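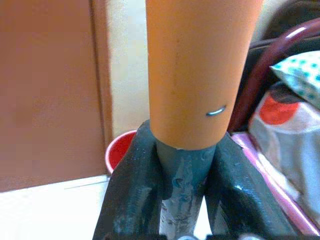
Gripper with an orange tube between its fingers, Sollden trial room.

Progress report to the Grecu fund, second period
Prepared by Marlene Steinbach, Sunday, September 27, 2020

The trial of the handling arm at Sollden has moved from setup into daily use. The arm now works the morning shift on sorting and putting away household goods, and staff take over at the change of shift. Since January it has logged 1191 handling runs.

Staffing. All 11 people on the sorting team have kept their hours. Two of them, Cornel Tănase and Aurelia Sârbu, have moved to tending the arm full time. They load the work area, clear stops and write up faults. Both were paid at the old rate until the spring and have since been regraded. The others report less bending and lifting but more waiting, mostly when the arm stops and the line behind it has to hold.

Training. Lilla Fülöp ran the first course for the whole team. People asked for more time on clearing stops and less on the software, and the second course was changed to suit. Liviu Munteanu has written a two-page sheet in plain language that hangs by the control desk.

Equipment. The gripper fingers are scuffed and the gray shaft between them is heavily scratched, with chips in places. Emero has quoted for a replacement set. We would like to order it from the parts line, which is underspent.

Problems. Soft items such as bags and pillows are still slow, and most are passed back to staff by hand. The team also objected to the arm's run times being shown on the wall screen next to their own. We took the screen down in the summer - it was not part of the plan agreed with you.

Next period. We will try a later start for the arm so that tenders are not alone on the early shift, and hold talks with Billia on whether their site could take the same setup. Spending is within budget. A change request for the parts order follows separately.

2 comments
11 shares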